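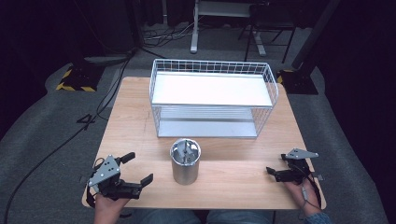 A two-tier wire rack with a stainless steel container in front of it.

Dish rack

A dish rack (also dish drainer, draining rack or drying rack) is an open frame in which washed tableware is left to drain and dry in air. Most household racks stand on a counter, a table or the drainboard of a sink. Others hang on a wall, sit inside a cabinet over the sink, or fold flat when not in use. The term is also applied to the removable racks of dishwashing machines, although the loads and spacing in those are different and they are treated separately in most trade catalogs.

Construction

The common wire rack is built from steel rod, cut to length, bent and joined by resistance welding at each crossing. Rim and corner members are usually thicker than the rods of the walls, as they carry the load when the rack is lifted. The finished frame is coated to keep water away from the steel. Three finishes are in general use:

Polymer coating, applied as a powder and baked, or by dipping the heated frame. White, black and gray are the usual colors.
Chrome or nickel plating, which is thin and wears at the welds.
No coating, where the rod itself is stainless steel.

Coated racks fail most often at the rod ends and feet, where the coating is thinnest and the frame rubs on the counter. Once water reaches the steel, rust spreads beneath the coating and lifts it. Stainless steel racks cost more and resist this, but may show brown spots where salt water or bleach has been left to dry on them.

Solid and slatted shelves

Not all racks have an open wire floor. A flat panel gives a stable surface for narrow-based items such as tumblers, which tip easily between widely spaced wires. It also holds water against the rim of an inverted vessel, and drying is slower as a result. Slats or ribs are a compromise: the ridges support the vessel while the gaps let air in and water out.

Two-tier racks place one shelf over another within a single frame. The side walls often continue a short way past the upper shelf to form a low rim, which keeps items from sliding off. If the upper shelf is a closed panel, drips from it do not reach the lower shelf directly, and the lower space is often used for things that are already dry.

Clearance between tiers limits what the lower shelf can take. Plates and shallow bowls can go in flat, while tall cups and pans must go on top.

Sizes and load

There is no general standard for household racks. Makers publish the outside dimensions and, less often, a load rating. The Govum catalog, revised in February, lists 19 wire models, 3 of them two-tier. Its lightest frame, the Tipoki, weighs 700 grams empty and is rated for a load of 20 kilograms on a level surface. The rating assumes an even load across both shelves. Flotano, which sells stainless steel racks only, gives no rating for its two-tier frames and states a maximum number of plates.

Loading

Heavy items are placed first and near the middle of the rack. A rack loaded along one long side can tip, particularly if it has narrow feet or stands on a sloped drainboard. Tumblers and cups drain fastest upside down. Set upright, a vessel keeps whatever water is left in it, and the inside dries only by evaporation.
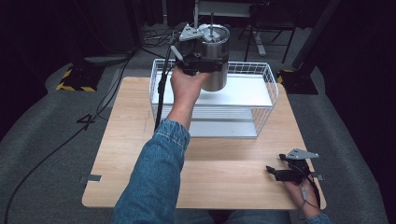 Stainless steel tumbler held above the upper shelf of a wire rack.

Stainless steel tumblers present few problems in a rack. They do not chip, and an empty one is light enough to stand on the upper shelf without affecting balance. Those with a rounded bottom have a smaller area of contact than straight-sided ones and are more likely to rock on wire. A flat panel suits them better. Double-walled tumblers may trap water under the rim, and a lid or inner part should be taken out and dried on its own.

Brushed steel shows water marks less than polished steel does. The marks are mineral deposits left as hard water evaporates, and can be removed with diluted vinegar followed by a plain rinse. Steel wool is not advised on a brushed finish, as it scratches across the grain.

Cleaning

Wire crossings and the underside of flat panels collect limescale and soap film. Panels that lift out should be washed apart from the frame. A soft brush is adequate for the grid. Abrasive pads shorten the life of a coated rack and can expose the steel at the welds.

Drip trays, where fitted, need cleaning more often than the rack. Standing water in a tray supports bacterial growth and slows the drying of anything low in the frame.

Other uses

Wire racks are often used outside the kitchen, or in it for dry storage. Two-tier frames hold jars, mugs, folded cloths or stationery. Damage to the coating matters less in such use - a rack that has begun to rust at the feet may still serve on a closet shelf with a mat under it.

See also

Drainboard
Dish-drying cabinet
Plate rack
Tumbler (drinkware)

Page last revised September 3, 2021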